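Skidex Open Afternoon: Folding Towels for Science
Posted Jun 17, 2024

The invitation said to wear closed shoes and expect stairs. There were two flights, and then a corridor with a vending machine that sold only iced tea, and then a door with Skidex written on it in marker. I had pictured something with more glass.

I went because I write about dull machinery for a small readership that seems to like it, and because the Skidex people had promised to show how they teach a robot to do laundry. What they showed us was people doing laundry. I don't say that as a complaint. It was the most interesting hour I've spent near a towel.

The visit was capped at 28 and we were split in two at the door. My half started with the talk. Skidex collects what it calls demonstrations. A person does a household job from start to finish while holding a gripper in each hand, the whole thing is recorded, and the recordings go to whoever is building the software. The learning system never gets told what a towel is. It gets shown a great many of them being picked up, folded, moved and put away, and is left to draw its own conclusions, much as I was with long division.

The current batch is for a customer project named Lundar. It calls for 2,000 good recordings of basket work by August. "Good" took up most of the question time. A recording is thrown out if the person stops halfway to think, if the towel leaves the table, or if a hand lets go of a gripper to scratch a nose. A clumsy fold is fine so long as it gets fixed in the same go. They want some of those, our guide said, since a robot that has only seen perfect folding has no idea what to do about a corner that flops back.

A man behind me asked why they didn't just film people using their bare hands. The answer was that a robot doesn't have bare hands. If the person works with the same sort of jaws the machine will have, then whatever the person manages, the machine has some hope of managing too. He wrote this down. He wrote everything down, including the Wi-Fi password, which was for staff.

Then came the floor. The stations are separated by black curtains, so it feels like walking through a row of very serious photo booths. Each has a table inside a metal frame, a mat underfoot and a fair amount of cable. We were told to mind the cables three times by three different people, and I stepped on one anyway.

The job at the station I watched longest was to get a towel folded and into a basket, take it out again, and reset. One round pays the same as any other, whether it goes smoothly or not, and a shift is 30 rounds before a proper break. The operators are mostly students. They have the calm of people who have stopped seeing the towel as a towel.

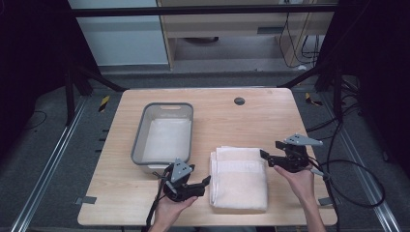
Visitors were allowed one try each on a practice table, with the recorder off. I'd like to report a natural gift. The grippers are easy enough to hold, but you lose all feeling in the fingertips that matter, and you end up judging the cloth entirely by eye. I pinched one layer when I wanted two. Then I pinched four. My finished fold looked like something a dog had slept on, and the guide said it was "useful variety," a phrase I plan to use about my cooking.

The last stop was the review room, where every recording gets watched at double speed by someone with a keep key and a discard key. The sorting software is called Humik and it crashed while we were there – quietly, and to no one's great surprise. They have kept 900 recordings for Lundar so far. I did the sum on the stairs down and thought August looked brave.

Practical notes, if you go to the next one. Parking is on the street and badly signed. The talk is better than the handout. Ask to see the review room if they don't offer, and get your try at the practice table early, before the line forms. There's a noodle place called Thái on the corner, where half the tour ended up eating at two long tables. The napkins were cloth. I saw at least three people refold theirs.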